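Mostance Releases Results on Table-Clearing Method for Two-Arm Robots

Clonard, 2019-06-19

The robotics group at Mostance today released results for a training method that lets a pair of robot arms learn tabletop sorting from a small set of human-guided runs. The method, named Urkcombe, was trained on 491 guided runs and tested over 1517 trials.

Each trial uses light household items such as paper cups, with a tray as a shared work area. The software picks which arm will act, then plans the grasp from camera input alone. No markers are placed on the items.
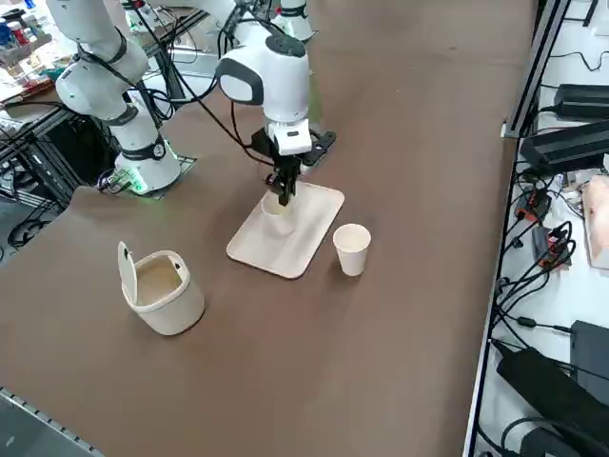
Grasp selection

Earlier versions of the software aimed for the center of an item and often crushed thin-walled cups. Urkcombe scores possible grasps along the rim and lowers the closing force for each one. The score is updated eight times during the approach, so the fingers can shift if a cup leans or slides.

"The rim is a narrow target, and small errors in height matter more than errors to the side," said Hartmut Petersen, lead author of the report. "Most of our remaining failures are height errors."

Item layouts are changed between trials. A layout may include a bottle as well as cups, and a cup may start on the tray or on the bare table.
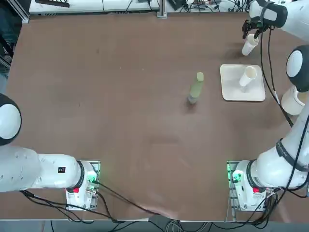
Limits and next steps

Training takes nearly 40 hours on a single workstation. The method has not been tested with filled containers or clear plastic. Wim De Haan, who leads the test program, said trials with both arms moving at once will start in October at the group's Acuña site.

The full report and the trial logs are available from the Mostance press office on request.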